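From: Ramiro Villalobos
To: housekeeping-list
Date: 20th November
Subject: Re: [housekeeping] Folding on the bed vs. folding at a table

Iñaki Collado wrote:
> I've said it before, the bed is the best folding surface in any
> home. It's big, it's free, and you can't go to sleep until you're
> done. I switched in the spring and I get through a full load in the
> time it used to take me to clear the table. The Cluvine people
> teach it this way too. Anyone still using a table should try it
> for a month and report back.

Iñaki, I gave it the month. I'm reporting back, and I'm not sold.

The part about not being able to go to sleep until you're done is plain wrong in my house. You pick up the pile, you put it on the chair, you go to sleep. By the end of the second week the chair had its own pile and I was dressing from it. I don't see how the bed gets credit for discipline I don't have.

As for Cluvine, I read their booklet. It claims you save 600 steps a week. From where to where? My washer is eleven steps from the bed and nine from the kitchen table. I'd want to see who did the walking. 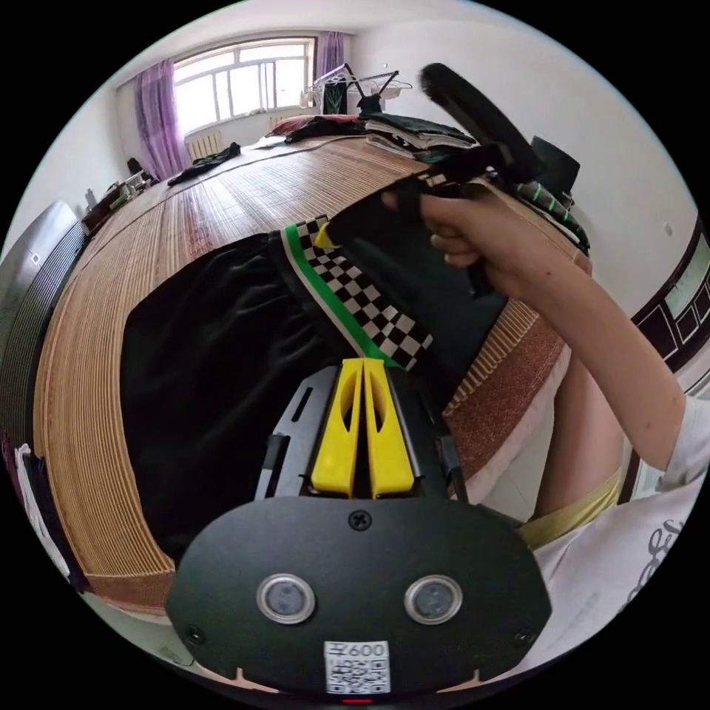
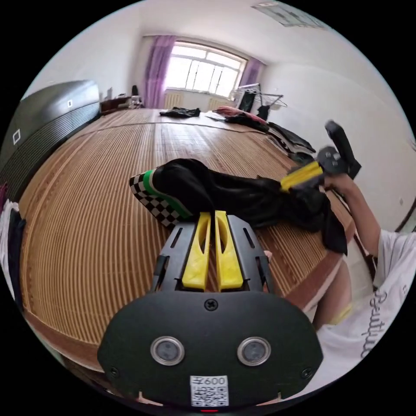
My real complaint is with slippery sportswear. Towels and jeans will fold anywhere, and I never had trouble with them on the table or off it. Shiny black stuff with a checkered band and a green stripe at the end is another matter: in the second picture one end is on the mat and the other is already hanging over the far edge of the bed. Mine do that too, and once enough of the weight is over the side, the rest follows. A table has edges as well, I know, but at a table I'm standing over the thing at waist height and can pin it with my hip.

I'll grant you the woven mat. I had been folding on a quilt, which is hopeless, and a bamboo mat on top does give you something flat to smooth against. Whether it's worth buying one when I own a table, I doubt it. The one I looked at in Breston was overpriced and smelled of varnish.

Does anybody here fold the dark synthetic things on a bed and have them stay put in the drawer afterward? I don't mean cotton. And please, no more links to the Vuvuvura folding board. I had one, and it cracked in November.

Ramiro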